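Forum Matériaux & Procédés > Synthèse > Nanoparticules

Sujet : Micro-ondes et oxyde de zinc dopé argent, vous y croyez ?

Stomilen
Bonjour à tous. Je reprends un protocole polyol pour déposer de l'argent sur du ZnO. Chauffage micro-ondes en réacteur fermé, éthylène glycol, PVP. La publi que je suis annonce des particules bien dispersées en 5 minutes. Chez moi c'est un gâteau gris qui ne se redisperse pas, même après passage aux ultrasons. Avant de changer de PVP, je voudrais savoir si quelqu'un a vraiment reproduit ce genre de chose ou si on se recopie tous les uns les autres.

Steiner77
Reproduit, oui, mais pas en 5 minutes. Il m'en faut 12, et encore, avec une rampe lente. Ton sel d'argent, tu l'ajoutes à froid ?

Stomilen
À froid, oui. Dissous à part dans l'éthylène glycol, puis versé d'un coup.

Gunside
Je vais faire mon rabat-joie habituel. L'« effet micro-ondes », je le lis partout et je ne l'ai jamais vu démontré proprement. Même température, même rampe, même agitation dans un bain d'huile, et on obtient la même chose. La plupart des articles comparent un réacteur scellé à un ballon ouvert, ça ne prouve rien du tout.

Steiner77
Pas d'accord. Sur l'argent la nucléation est plus homogène, je le vois sur la largeur du pic plasmon.

Gunside
Combien de lots ? Mesurés par la même personne ? Un pic plus étroit sur trois essais, je range ça dans les coïncidences. Et la sonde infrarouge de ces appareils lit la paroi, pas le liquide. Tu compares peut-être deux températures différentes sans le savoir.

Steiner77
10 lots, fibre optique dans le milieu. Mais bon, je n'ai pas fait le témoin au bain d'huile avec la même rampe, je te l'accorde.

Hằng Mạch
Je me permets une remarque plus terre à terre. Stomilen, tu laves comment ? Si tu centrifuges trop fort dès le premier lavage, tu tasses tout et aucun PVP n'y changera rien. Commence doucement, à l'éthanol, et ne sèche surtout pas la poudre avant d'avoir fait ta DLS.

Stomilen
Ah. Je sèche à l'étuve toute la nuit, comme dans l'article.

Gunside
Voilà un suspect plus sérieux que les micro-ondes. Cela dit, la section expérimentale ne donne ni la masse molaire du PVP ni la puissance, donc « comme dans l'article » ne veut pas dire grand-chose.

Hằng Mạch
Garde un aliquot en suspension, sèche le reste, et compare. Je serais quand même surprise que tout vienne de là.

Stomilen
Je lance ça avec le prochain lot et je poste les courbes, bonnes ou mauvaises.

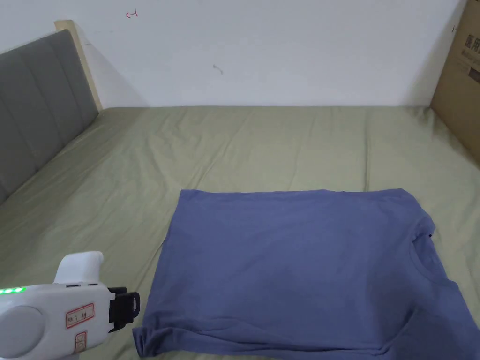
Sujets similaires

Zaltetti
Photocatalyse : le bleu de méthylène est-il un test sérieux ? Je vois passer des dégradations jusqu'à 1777 fois plus rapides que le témoin et personne ne montre l'adsorption dans le noir. Des avis ?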